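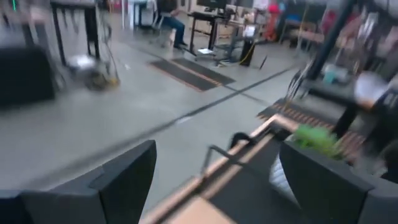 Wooden board and green thing, with gray floor beyond.

Notebook, May, a bit after 3
3 min read
Print | E-mail

Back to the walnut ink, which I've missed more than I expected! Soaked 50 grams of the Bollosstead husks overnight and simmered them gently all morning – the smell is lovely, like wet leaves and tea.

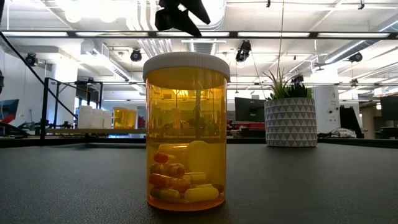
Strained it twice through muslin and tried it on the Roditz paper, where it feathered badly. A pinch of gum arabic helped, and the ninth swatch came out a good deep brown.

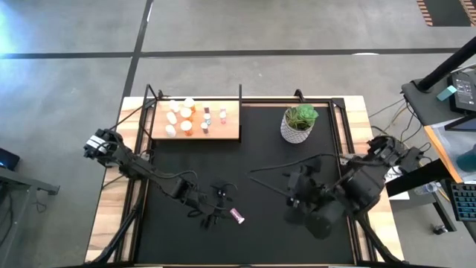

The lighter batch can wait until the Amadi husks arrive. Please leave the jar by the sink uncovered – it still needs to thicken.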